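# Stestmont Religious Studies Forum: Visiting Lectureship and Community Seats

**kcharvat** (moderator)
2024-02-14

The Watkins Lectureship in Religion and Migration will be advertised again this spring. Members are invited to comment on the draft terms before they go to the faculty. 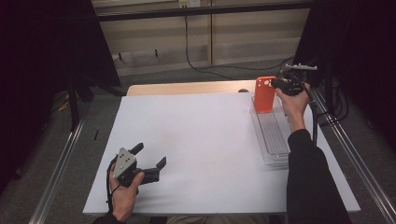

The main change concerns attendance. The Elwood Room seats 165, and under the draft 141 places would be open to registered students and staff. The remainder would be held for members of local temples, churches and mosques. Please keep comments to the terms themselves.

Kristýna Charvát

---

**s_kavanagh**

Thank you for posting the draft. I support the lectureship but cannot support section 3 as written. The endowment letter speaks of "the people of the town and the university" and gives neither a larger share. Twenty-four seats is a small allowance for a series on migrant congregations, many of whose members live within walking distance.

Saoirse Kavanagh

---

**podik_reader**

I would disagree with the previous post. The lectures count toward a credit course, and enrolled students must have a seat. Last year 136 students registered. If the community share were doubled, some of them would be standing.

---

**s_kavanagh**

Registered, yes. Attendance after the second week was much lower, as anyone who sat through the lecture on ordination lineages will recall. Unclaimed places could be released 10 minutes before each lecture. The Podik seminar has done this for years without complaint.

---

**oldcatalog**

Has section 5 been discussed? It requires the visiting lecturer to deposit interview recordings with the library. Several monastic communities permit recording only on the understanding that it stays with the researcher. I would not have been able to accept the post on those terms.

---

**kcharvat** (moderator)

Section 5 was carried over from the earlier version and I agree that it needs attention. I will propose that deposit be "subject to the consent of the community concerned." On section 3, I am willing to put the release of unclaimed seats to the faculty, but I will leave the 141 figure in place.

---

**podik_reader**

The release rule is acceptable to me – provided that it does not apply to the opening lecture, when every seat is normally taken.

---

**s_kavanagh**

I can accept that exception. I still consider the figure wrong and would like my objection recorded with the draft.

---

**kcharvat** (moderator)

It will be attached. Comments remain open until the end of February.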